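About us

Clevdale Energy Users' Association

We read electricity bills. We also read the documents that decide what goes into electricity bills, and those are longer, duller and much more expensive. If you have ever wondered what a standing charge is standing for, or why a network company needs another nine years to pay off a transformer, you have come to the right place and you have our sympathy.

The Association speaks for households and small businesses on the Clevdale distribution network when the network company, Dretach, goes to the regulator to ask for more money. It does this every few years. It asks politely, in several volumes, and with a great many graphs. We write back.

How we started

Ilídio Pacheco ran a dry cleaner's on Asamoah Street and opened a bill one morning that had gone up by a third. He had not used a third more electricity. He rang the supplier, who said it was the network. He rang the network, who said it was the regulator. He rang the regulator, who said there had been a full public consultation, and that it had closed.

The notice of it had been pinned up in the foyer of Dretach's head office, behind a door you needed a pass to open. One response had been received. It was from Dretach, and it was in favour.

Ilídio wrote a letter to the local paper, the paper printed it next to the crossword, and 42 people turned up in the room above the shop with their bills in carrier bags. Rodrigo Bragança brought a spreadsheet. He was put in charge on the spot, mostly on the strength of having brought a spreadsheet, and he has been trying to hand it over ever since.

Our first move was to ask for the last price review to be opened again. It was not opened again. Our second was to ask to be told about the next one. That took eleven letters, but we are now on the list, and the list is a public document, and anyone can ask to join it. Please do. It is a short list and we know everybody on it.

What we do

Most of our work is reading. A price review comes with a main application, a set of annexes, the annexes to the annexes, and a summary for customers with a picture of a family on a sofa. We read all of it except the sofa. Then we write a response in words that a person could say out loud, send it in before the deadline, and put it on this site so that you can disagree with it. 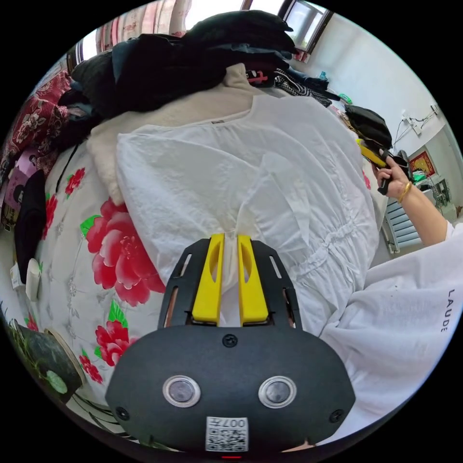 Ilídio says you should put in the bit about the annexes being where the money is, because people see the word annex and stop. In the last review the main document had the increase as a modest one, and it was Annex F that had the meter replacement programme in it, and the meter replacement programme was the increase.

He is right, so it is in. Annex F ran to 184 pages. It proposed to replace meters that had been replaced in the previous review, on the grounds that they were now the wrong sort of new. We asked for the fault figures. Dretach said they were commercially sensitive. We asked who the competition was, given that there is only one set of wires in the street. There was a pause of five weeks, and then the programme came back at half the size under a different name.

We go to hearings as well. These are open to the public, in the sense that the door isn't locked. They start at ten in the morning, when most of the public is at work, and they are held in a building with no bus stop. We take sandwiches. If you would like to come and sit with us you would be very welcome, and you needn't say anything. It does make a difference to how people talk about "the average customer" when one is sitting there eating an egg sandwich.

Bill evenings

Twice a month we hold a bill evening in the room above the shop. You bring your bill, we go through it with you line by line, and by the end you will know what each charge is for and which of them you can do something about. The second group is smaller than the first. It does include:

being on a two-rate tariff with a one-rate meter
paying a business rate on a flat because the flat was once a business
estimated readings, especially those estimated by an optimist
a credit balance that the supplier is looking after for you without having been asked

The largest credit we have found so far was £400, and it belonged to a man who had come in to complain about the parking. He has since become a regular. He still mentions the parking.

We don't tell people which supplier to use. We don't take commission from anybody and we don't have a favourite, though we do have a least favourite, and after your second cup of tea somebody will probably tell you who it is.

The Wastoleo business

Members will want this mentioned, so we will be brief. Wastoleo was a plan to add a small monthly charge to every bill on the network to pay for a battery on the old gasworks site. We had no quarrel with the battery. A battery is a perfectly good thing to have on a gasworks. What we did ask was why customers would be paying for it and Dretach would be owning it, and what would happen to the charge once the battery was paid off.

The answer to the second part was that the charge would be reviewed. We asked when. The answer to that was "in due course", which we have now heard often enough to print on a tea towel.

In the end the regulator allowed the battery, put an end date on the charge, and told Dretach to pass a share of the earnings back to customers. We called this a partial win. Dretach also called it a partial win. Rodrigo worked out how much each household would save over the life of the thing and decided not to put it in the newsletter, in case it lowered morale. 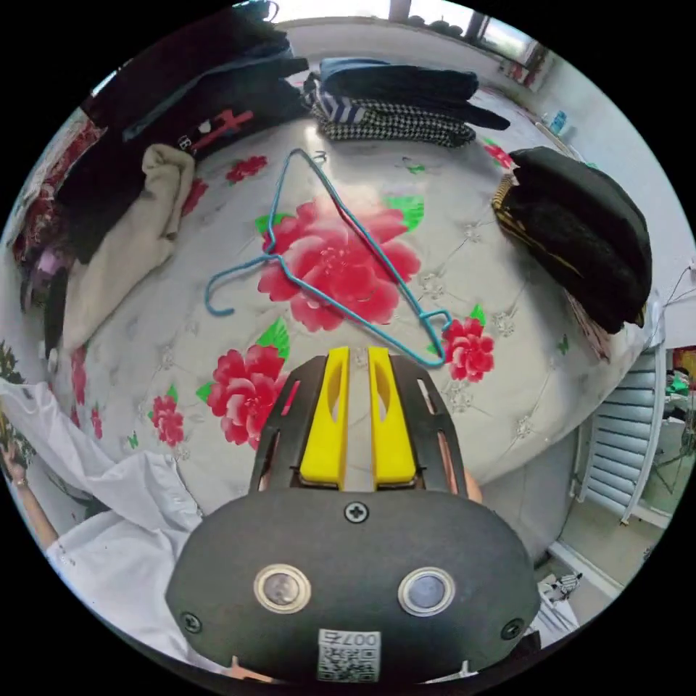 The share comes back to you as a line called "network adjustment (credit)", usually on the second page, below the advice on what to do if you smell gas. If you can't find it, bring the bill to a bill evening. If it says "network adjustment" without the word credit, bring it sooner.

Who we are

We have 300 members, a part-time office, a kettle and a filing cabinet whose bottom drawer contains every letter Dretach has sent us. The top drawer contains our replies and is a good deal fuller.

Rodrigo Bragança chairs the Association and does the sums. He used to price roofing jobs, and says a network company's application is much the same as a roofer's quote, in that you should look first at whatever has been called "sundries". He writes most of our responses and takes out most of our adjectives.

Ilídio Pacheco looks after members and the bill evenings. He has sold the dry cleaning business but kept the old bill, and will show it to you whether or not you ask.

Other members read annexes when there are annexes to be read. You don't need to know anything about electricity. You do need to be able to reach page ninety of something and still notice that a number is different from what it was on page twelve. Former proofreaders are good at this. So, for some reason, are people who play bridge.

Where our money comes from

Membership is six pounds a year, or three if you are on a low income, and we don't ask you to prove it. That pays for the office, the printing and the sandwiches. Now and then the regulator gives us a small grant to take part in a review. We are grateful for this and have never let it affect our manners either way.

We take nothing from suppliers, networks, generators or people with something to fit on your roof. Dretach once offered to sponsor our newsletter. We wrote back to thank them, and to ask which annex it would be charged to.

Our accounts go up on this site every year. They are two pages long and there are no annexes.

What we think

We are sometimes asked whether we are against putting bills up. We aren't. Wires wear out, poles fall over, and the people who climb them in a gale at two in the morning ought to be well paid for it. A network that spends too little is no bargain for anyone on the end of it, as those who sat through the long power cut on the north side will tell you.

Our view is that if you are going to be charged for something, you should be told what it is, in time to object, in a place where you might come across it. We would also like the regulator to publish its decisions with the numbers in a form that can be added up. At present they come as pictures of tables. Rodrigo types them out again by hand, and has found two mistakes that way, one of them in our favour. We reported both, after a discussion.

Joining and getting in touch

You can join at any bill evening, or by filling in the form on the membership page and posting it through the door beside the shop. It is the green door. The other one is the bookmaker's, and they have been very patient.

If you write to us about your bill, please send a copy of both sides. The interesting part is nearly always on the back. Cover up your bank details first, and tell us whether you rent or own, as some charges work differently for tenants with a landlord's meter.

We answer everything, though it can take us a couple of weeks during a review. If it is urgent and your supply is about to be cut off, ring the office instead and say so straight away, before you say hello if you like.

Page last updated April 2020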